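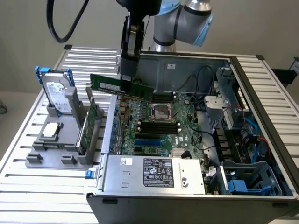 School and college robot clubs have spent a good many years teaching young people to push foam balls into goals, and I say that with real affection, having driven the minibus to more of those competitions than I care to remember. I would still like to make a case for dull jobs. The dullest I know is putting memory into a desktop computer, and it has taught our club at Lakia more since the autumn than any tournament did. You have a green stick with a row of black chips along it, you have a bank of black slots, and between the two you have a gripper holding the stick at a tilt, which has to be put right before the stick can go anywhere. A twelve-year-old can do it by hand after being shown once. Getting an arm to do it is a whole term's work, and a very good term too.

I should explain that the idea wasn't mine. Songül Gezer, who was then in her second year with us, had been repairing computers at her uncle's shop on Saturdays and asked why the club never did anything that anybody would pay for. I was a bit put out at the time (we had just come third with the foam balls!) but the question stayed with me all the way home, and by the next meeting I had more or less come round to her side.

What I like most about a job of this sort is that the computer doesn't care how clever you are. In the tournaments there is always a way to argue – the referee was standing in the wrong place, the other team's wheels were over the line, the battery was old. A memory slot won't have any of that. The stick is in or it's out, and if it has gone in crooked you have to go back and work out which of your numbers was wrong. Our Avix team went through over 1,000 practice tries before the Easter break, and they wrote every one of them down in a hardback notebook, including the embarrassing ones. I have taught for a long time and I've rarely seen teenagers keep a notebook like that without being nagged.

There are fair things to be said on the other side. My colleague Şükran Ağca, who runs the Grerkov club across town and whose opinion I value, thinks we are in danger of taking the fun out of it. Her students come for the crowd and the noise and the matching shirts, and she worries that a quiet bench and a computer case will only keep the children who would have stayed anyway. I think she is partly right. We did lose two members in the first month, and I was sorry to see them go, as they were lively company and one of them made excellent biscuits.

But we gained 8 more after that, several of whom had told me quite plainly that they weren't "competition people", and I'd never have met them otherwise. I would like both kinds of club to exist, and I would like the people who give out the grants to stop asking only how many cups are in the cabinet. Şükran is bringing her lot over to spend an afternoon at our bench in April, and in return I have promised to go and shout at the foam balls.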